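Home Issues Browse articles For authors Search

3. Materials and procedure

3.1 The reports

The study used draft reports written by staff and students at two sites, Clivside and Hindora. Every author had agreed to have a draft edited for language and to let us keep both versions. We asked for work that the author thought was nearly ready to send out. The reports came mostly from engineering and applied science, with a smaller share from nursing and education.

We received 239 reports. Those under 3000 words were returned, as were any that had already been through a paid editing service. Reports written by several people were kept, but one author had to act as the contact and answer the editor's queries. Most of the contacts had learned English as a second or third language, and for a good number this was their first long piece of writing in it.

Authors were told to send the whole report, with figures, captions and reference list in place. We did this because an earlier trial had used body text only, and the editors had found it hard to judge whether a sentence was wrong or just relied on a figure they did not have. 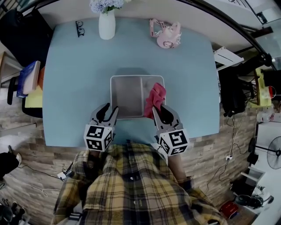 Figure 3. Person holding two hand-held grippers over a tray on a table.

Captions were edited along with the text, although they were scored apart from it. Many were written as notes, with no verb, and the editors were told to leave these alone unless the meaning was unclear. Labels inside a figure were never changed. If an editor thought a label was misspelt, a comment was left for the author.

3.2 Editing

The editing was done by 12 editors working for Tedesco, a small language service that takes on academic and business documents. All had at least two years of paid editing behind them. Each report went to one editor, who worked with tracked changes switched on and could send the author up to five queries. Editors did not know which site a report came from, though the subject matter sometimes gave it away.

The instructions asked for a light edit. Editors were to correct grammar, spelling and punctuation, and to reword a sentence only where a reader would have to go over it twice. They were asked to keep the author's own terms. Where two terms seemed to be used for one thing – a common problem in the longer reports – the editor raised a query and left both in place.

Work was done in sittings of no more than 90 minutes. Two editors told us they found this limit awkward, and we return to the point in Section 5.

3.3 Coding the changes

Tracked changes were exported and sorted with Grastar, a tool we wrote for this project. It splits a change into its smallest parts, so that a corrected article and a moved comma in the same phrase are counted as two. Each part was then given one code by hand: article, preposition, verb form, word choice, word order, punctuation, spelling or other. Changes to the reference list were left out of the count.

Two coders worked through the same set of reports first and compared their results. Most of their disagreements were between word choice and preposition, as in "different to" and "different from". We settled these by coding any change of a single preposition as a preposition, whatever the reason for it. The remaining reports were then shared out between the two coders.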